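Workshop notebook - Block fits
December 25, 2023

Print this entry | E-mail to a colleague

Quiet in here today, so I finally got back to the Trilline blocks. I'd left them alone since May, when Naveen Ahuja and I argued over whether to round the corners (he won, then I cut the next lot square anyway). Sanded seven, binned two for chipped edges. The grey dust gets everywhere - must ask Arneo for a better brush.
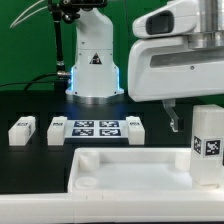

Spacing is my real headache. I want a gap you can judge by eye, without dragging the ruler out every time. White on the black tabletop helps a lot, and with three of them in a row I can compare one gap with the next pretty quickly. I'm leaning towards 51 mm between centres, but I'll try it on the Rurkberg bench before I mark anything permanent. Naveen, if you read this first, please don't move the tape!

Filed under: Bench Notes, Blocks and Jigs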